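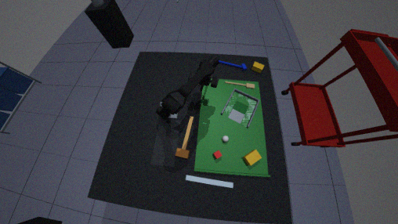

March 4, 2022

Wisteck takes over shelf lighting range from Medrano

Wisteck has acquired the Gorka range of shelf lighting for shops from Medrano. The agreement was signed in February and covers 14 products, including the two battery-powered strips.

Existing orders will be delivered on the agreed terms — prices remain unchanged.

"Retailers will keep their present contacts," said Adaeze Yusuf, Head of Sales at Wisteck.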